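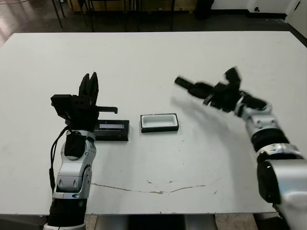

3/14/20

Quick one, I have to be out the door in a bit.

So the Ciraline record finally came. Ordered it back in October, the vinyl not the CD, and then the pressing got pushed, and pushed again, and I'd kind of given up on it. Then Thursday there's a square box leaning on my door. No dents! Corners fine. Mine is number 87 out of 300, handwritten on the back in silver pen.

If you missed them the first time, Ciraline is basically two guys, Boris Štefanec on guitar and most of the vocals, Radek Říha on drums and keys. Heavy, slow, lots of organ. The first album was called Pelenham and I wore that thing out. This one's called Machala and it is a different animal.

Side one. Opener is almost all organ, then the guitar drops in way late and way too loud, in a good way. I jumped. Second track is the single, you've probably heard it, it's fine. Third is the one I keep going back to. Nine minutes, clean singing the whole way, which I did not expect from Boris. He's not a great singer techically but he sounds tired and it suits the song. The drums on that one are so dry. Like he's playing in a closet.

Side 2 I'm less sure about. There's an instrumental that should've been half as long. Then a fast one, kind of punk even, and I can't tell if they mean it. Closer is great though. Big choir thing at the end, no idea who's singing, the liner notes don't say. Liner notes don't say much of anything. Lyrics for three songs and then a drawing of a goat.

Sound - mine has a little crackle at the start of side one, gone by the second track. Cleaned it once, no change. Bass is much fatter than on the download. I had to turn my sub down, which the downstairs neighbor will be happy about. If you only have the files you're missing some of it imo.

Was it worth the wait? Mostly yes. I'd put it under Pelenham but not by alot. Ask me again in a month, I was wrong about Pelenham for weeks, thought it was boring.

Other stuff. I was supposed to see them in Vevthorpe next weekend and that's off now like everything else. Refund or hold the ticket, they said. I'm holding. Drove 782 miles round trip to see them last time and I'd do it again, bad motel and all.

Still looking for the first EP on tape if anybody has a spare. Will trade, I have doubles of a bunch of doom stuff, list is on the trades page (needs updating, I know).

Ok gotta run. Comments are working again I think, let me know if they eat yours.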